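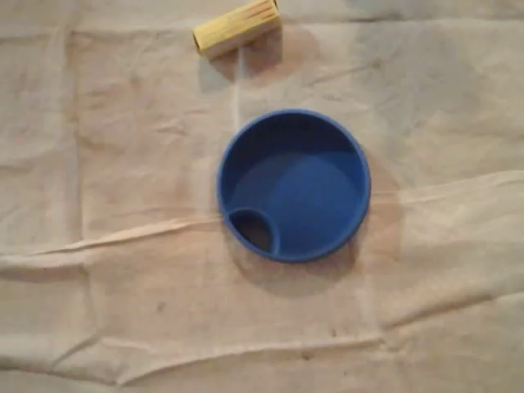

Strazds, May 17, 2023

I've been going through the cup drawer this week, and the blue lid is staying. It's round, plain plastic, with one small opening near the rim and no writing on it anywhere, so matching it to a cup took a while. I put it down on the beige sheet I still haven't ironed and tried to remember what we bought it with.

Piret Ķēniņš thought it came with the Tastcombe set we had at the old apartment. I tried it on the last Tastcombe cup and it went on, a little stiff at first. I filled the cup with water and left it on its side in the sink during lunch. A few drops came out of the hole.

The lids with no cup went in the recycling. The cups with no lid are on the low shelf for pencils and paintbrushes. I also threw out the straws, which never got clean inside.

Next is the drawer with the food containers. I've been putting that one off since October.

443 views
Share
2 comments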